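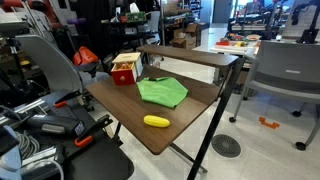
How does a robot know what to do?

A robot arm is made of metal, motors and wires. These parts are strong, but they cannot decide anything. The deciding is done by software, a set of instructions that runs on a computer. At the Dokeck workshop in Skelholm, the software for the arms has the name Flundalon. It has three main jobs: to see, to plan and to move.

Job 1: Seeing

A camera near the gripper sends pictures to the computer. For the computer, a picture is only a very long list of numbers. The software must find out which numbers belong to the table and which belong to a toy. Color helps a lot. A green cloth looks very different from brown wood, but a yellow rabbit and a yellow corn cob are easier to mix up. Then the software must look also at the shape.
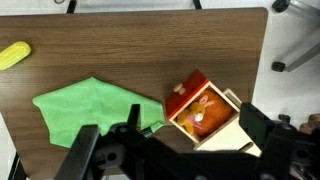 Job 2: Planning

Now the software knows where the things are. Next it makes a path for the arm. You do this too when you take a cookie from a jar, only you do it without thinking. The path must go over the wall of a drawer and must not touch it. Flundalon can try 600 paths inside the computer before the arm moves at all. It throws away every path with a crash in it.
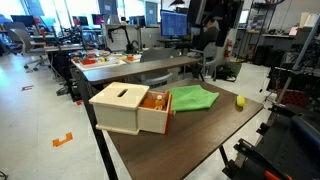
Of the paths that are left, it takes a short and smooth one. If a toy is moved to a different place, the old path is no good and the software has to plan again.

Job 3: Moving

The software sends small commands to the motors, 50 in each second. After every command it checks where the arm is now. When the arm is a little too far to the left, the next command corrects it. This checking again and again is called control. The fingers need it also, because a soft toy should be held firmly but not squashed.

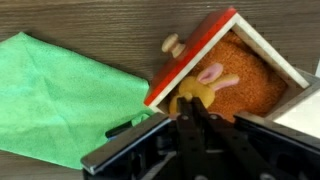
Try it at home

Put a sock in an open box. Ask a friend to close their eyes, and guide their hand with words only, like "left" or "down". You are the software now!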